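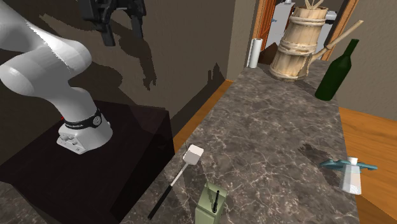

27 October 2025

Arm sim, kitchen layout, build on the Fellitz bench machine.

Moved the pedestal next to the counter this morning and reloaded. Arm now starts with the gripper held high, fingers down, well clear of the bottle. Spatula is the first pick target. The handle is long and black and the spatula lies on the marble, so the fingers have to come in low. If that goes badly we try the paper towel roll first.

Ran 2082 steps with the controller on and no target, only to watch for drift. None in the log. Joint 2 still overshoots on a fast move. Dropped its gain and will look again tomorrow.

Contact settings: Mawuli had the solver at 1000 Hz in his copy, mine was at half that. Using his from now on. Slower, but the fingers stopped sinking into things when they close.

Shadows on the wall behind the arm are jagged. Letay thinks it is the shadow map resolution. Only matters if we feed camera views to the policy – leaving it alone until then.

The can opener is lying across the top of the shaker-looking thing. Ibsa wants it kept there as a harder pick. Fine, but not before the spatula works.

To do:
Save the start pose as a named file, Bruka_start
Check gripper friction against the real pads, Lensa has two spares in her drawer
Ask Ibsa for the collision mesh of the bottle

Shop is closed Wednesday, so no bench time then.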